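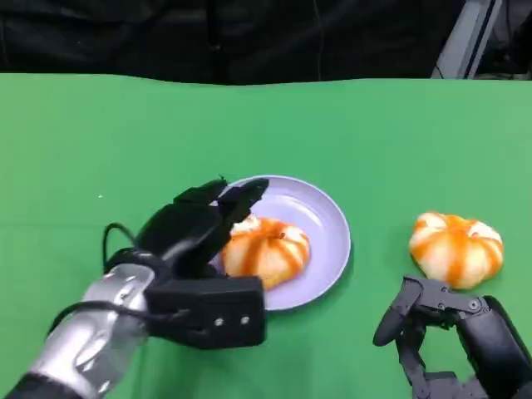

How to wash and re-wax a cotton tablecloth for outdoor use

Last updated: 28 Nov 2021

A waxed cotton cloth sheds water until the wax wears thin along the folds. Once drips start soaking in, it needs cleaning and a fresh coat. Plan on one evening for the wash and the next day for the wax.

Shake the cloth outside. Lay it on a clean floor and sponge it with cold water and a little plain soap. Don't put it in the machine. Hot water pulls the old wax out in patches, and detergent leaves a film that new wax won't stick to. Rinse with a wet sponge and hang it over a rail, away from the heater.
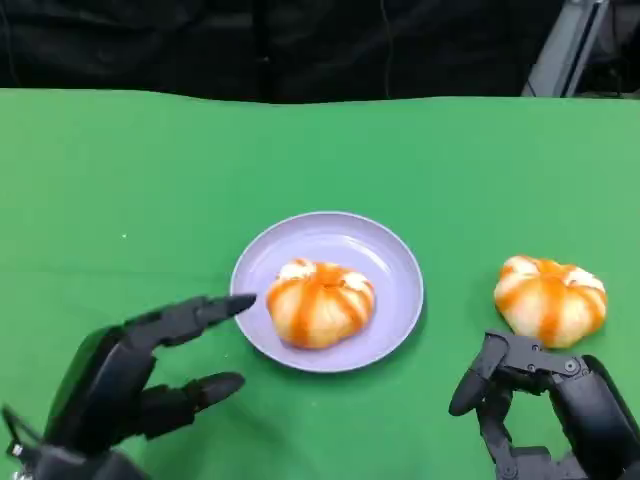
Can I wax over a grease stain?

The wax will seal the stain in. Cover the spot with cornstarch overnight, brush it off, and sponge again before you start.

Stand the wax tin in a pan of hot water until it is soft like butter. Work on a section the size of a dinner plate. Rub the wax in with an old sock, going with the weave, then go over the seams twice. Hold a hair dryer a hand's width away and keep it moving until the white streaks sink in. Wipe off anything that stays shiny.

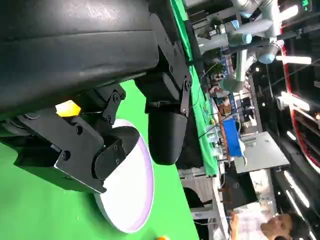

Radwa Farouk

Hang the finished cloth for 3 days before folding it. It will feel tacky for the first two. I did mine last January in an unheated porch and it took most of a week.

Roll it for storage if you have the room. Folded cloths crack in the same lines every year, and those lines are where you will be waxing again.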